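Search this site Enter keywords Go

Storage Conditions for Small Medicine Stocks

05/04/2019
By Clyde Achterberg

The revised storage sheet from Okell went out to all member sites in April. It replaces the two-page version and covers any stock held outside a licensed pharmacy: first aid rooms, site offices, school clinics and private homes where a family member handles doses for someone else. The main points are set out in this item. The full sheet is available from the Groltstead office on request.

Temperature. Most tablets and syrups sold for room storage carry an upper limit on the carton. Read the limit on each product and go by the lowest one in the group. A kitchen shelf over a stove and a bathroom cabinet both fail on a regular basis, the first on heat and the second on moisture. An inside wall in a hallway or bedroom is normally acceptable. Where a site keeps a thermometer with the stock, it should be read at the same hour each day and the figure written down, including on days when nothing is wrong.

Light. Amber glass and foil blisters give fair protection on their own. Clear bottles do not and should stay in their cartons until used. Do not move liquid from amber glass to another container for convenience. Loose tablets should not be pooled, even when they come from the same batch.

Labels and dates. The date of first opening goes on the bottle in permanent ink. Many syrups have a shorter life after opening than the printed expiration date suggests, and the carton states which date applies. Blister strips should be cut so that the batch number and expiration date stay with the last tablets. A strip that has lost both is removed from stock.

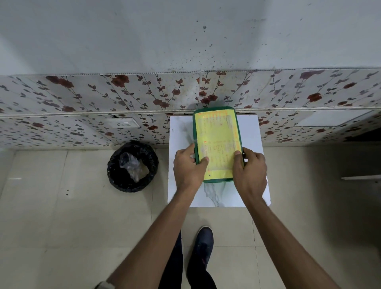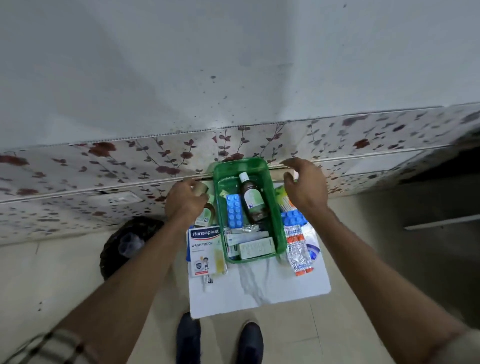

Sorting interval. The old sheet asked for a full check once a year. The revised one asks for a check every 10 weeks at sites and twice a year in homes. The change follows the Boateng review, which looked at 58 small stocks in the Nadora district and found expired items in most of those that were checked yearly. Stocks checked more often had fewer expired items and also fewer duplicates, which had not been expected. The review did not separate homes from workplaces, so the figures should be read with some care.

Method. Take everything out before putting anything back. Wipe the container with a damp cloth and let it dry fully. Group by use, then by date, with the earliest date in front. Keep products for the skin apart from products taken by mouth. Leaflets stay with their cartons.

Disposal. Expired liquids do not go down the sink. Return them in the original bottle with the cap closed tightly. The Groltstead collection point takes up to 8 bottles per visit without prior notice, and larger returns need a call ahead. Sharps are not accepted there.

Records. Sites holding more than 1,000 single doses must keep a written log with product name, batch number, date received and date removed. Smaller sites may use the short form on the back of the sheet. Completed logs are kept on site and are not sent to Okell unless asked for.

Corrections to the revised sheet should be sent in writing, with the section heading and line quoted.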